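ロボットクラブ「布・紙たたみ作業」プロジェクト 中間報告

提出先:Addo教育助成プログラム 事務局御中
報告者:Wumpini Mahama(クラブ顧問)
作成補助:Etornam Ankrah(生徒代表)
報告日:2025年1月19日

1 報告の範囲

本報告は、助成期間の前半に行った活動、支出の状況、後半の予定をまとめたものです。前回の簡易報告で触れた部品の納期遅れについては、第4項に経過を記載しました。

プロジェクトの目的は申請時から変更ありません。卓上に置かれた柔らかい薄物(紙ナプキン、ハンカチ、包装紙など)を、双腕の小型ロボットが折りたためるようにすることです。生徒が機体の組み立て、手本データの収集、学習、評価までを一通り担当します。最終目標は、6月に開かれる地区のロボット競技会Drullanceの「家庭作業部門」への出場です。

2 活動体制

登録生徒は23名です。申請時の見込みより増えたため、班を4つに分けました。機体班、手本収集班、学習班、記録・広報班です。班の掛け持ちは認めていますが、機体班と学習班の兼任は作業時間が重なるため、原則として避けてもらっています。

活動場所は校内の技術室を基本としています。手本収集班だけは、生徒の自宅や親族の家でも作業を行っています。競技会の規定では、本番の机や背景は当日まで知らされません。技術室の白い作業台で集めた手本だけで学習させたところ、机の色を変えた途端に動作が止まる例が続いたため、収集場所を広げました。自宅での収集には保護者の同意書を提出してもらい、顔や住所の分かる書類が映らないよう、開始前に確認する手順を設けています。

3 各班の進捗

3.1 機体班

双腕機「Wendus」の組み立ては完了しました。左右の腕の可動範囲に差があり、左腕は机の手前側で肘が台座に当たります。台座の角を削る案と、台座ごと後ろに下げる案を比べ、後者を採用しました。下げた分だけ奥に届きにくくなりましたが、規定の作業範囲には収まっています。

指先は二度作り直しました。最初の指先は硬く、紙をつまむと跡が残りました。現在は先端に柔らかい樹脂を貼っています。紙は問題なく持てますが、薄い布では二枚重ねのうち下の一枚を取り落とすことがあり、引き続き調整中です。貼った樹脂は使ううちにめくれてくるため、交換用を常に用意しています。

3.2 手本収集班

人が頭部にカメラを付けて折りたたみ作業を行い、その映像を手本として使っています。前半の終了時点で、使用可能と判定した手本は2808件です。収集した映像のうち、手元が長く隠れているもの、作業の途中で中断しているもの、折り終わりの形が分からないものは除外しました。

作業の決まりは次のとおりです。
・折る前に、対象物をいったん机の中央に置く。
・折り目を付けるときは、手のひらか指で押さえてから次の動作に移る。
・机の上にほかの物があっても、作業の妨げにならなければ片付けない。
・袖や装身具は普段どおりでよい。
・一回の収集が終わったら、対象物の種類と机の形を記録表に書く。

三番目の決まりは途中で加えたものです。当初は机の上をきれいにしてから始めていましたが、その手本で学習したモデルは、机に袋や文具が一つあるだけで対象物を取り違えました。Ankrahさんの提案で方針を改め、以後は生活の中にある机をそのまま使っています。背景についても同様で、椅子や床の模様が映り込んだ手本も採用しています。
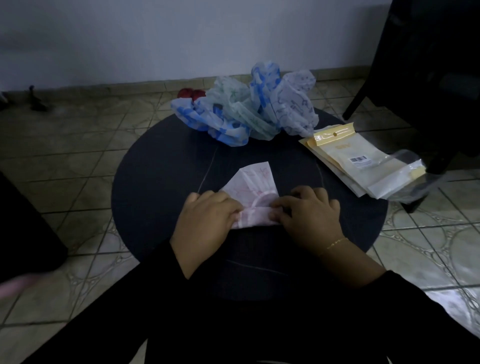
対象物は、無地のものから柄物へと広げています。柄のある紙は、印刷の線と折り目の線が映像上で似て見えるため、学習班から追加の要望が出ていました。丸い机も不足していた条件の一つです。四角い机では縁の線が紙の向きの目安になりますが、丸い机ではそれが使えません。後半は、この二つの条件を優先して集めます。

記録表の書き方には班員の間でばらつきがありました。「紙」とだけ書いたものと、大きさや柄まで書いたものが混在していたため、選択式の様式に改め、過去分も書き直しています。書き直しの作業は、もうほぼ終わりました。

3.3 学習班

学習にはクラブで作成したプログラム「Plomska」を使用しています。人の手の動きをWendusの腕の動きに置き換える部分に時間がかかりました。人は指を何本も使って折り目を押さえますが、Wendusの指は片腕に2本しかありません。現在は、押さえる動作を「腕の側面で軽くなでる動作」に置き換えています。

半分に折る動作は安定してきました。斜めに折る動作と、折った後に形を整える動作はまだ失敗が目立ちます。特に、斜めに折った後で上側の紙が広がると、そこで次の手順に進めなくなります。

3.4 記録・広報班

毎回の活動日誌を作成し、校内の掲示板で公開しています。文化行事で実演を行い、来場した小学生に折りたたみを体験してもらいました。ロボットの動作が遅いという感想が多く寄せられ、学習班では待ち時間の短縮を後半の課題に加えています。

4 支出と物品

助成金は、腕の駆動部品、頭部カメラ、記録媒体、消耗品に充てました。駆動部品は納期が遅れましたが、全数届いています。遅れの間は模擬環境での練習に切り替えたため、活動日数の減少はありませんでした。

頭部カメラの固定ベルトは消耗が早く、予定より多く購入しました。増額分は、印刷費の残りから充当しています。費目間の流用は規定の範囲内ですが、念のため明細を別紙に添付します。

5 課題

手本収集に参加する生徒が固定化しています。折り方には人ごとの癖があり、特定の生徒の手本に偏ると、学習結果にもその癖が出ます。班外の生徒や教職員にも協力を依頼する予定です。

また、評価の基準がまだ粗く、折り上がりを「できた」「できない」の二段階でしか記録していません。競技会では角のずれも採点対象になるため、定規で測って記録する方式に切り替えます。

6 後半の予定

・柄物と丸い机の手本を追加で収集する。
・斜め折りの学習をやり直し、結果を旧モデルと比較する。
・指先の樹脂の厚さを変え、薄い布で試す。
・競技会の規定に沿った通し練習を始める。
・6月のDrullance終了後、最終報告書を提出する。

事務局に一点お願いがあります。通し練習の際に外部の方に採点をお願いしたいと考えており、過去の助成校で同部門に出場した学校があれば、連絡先をご紹介いただけると助かります。窓口はMahamaが担当します。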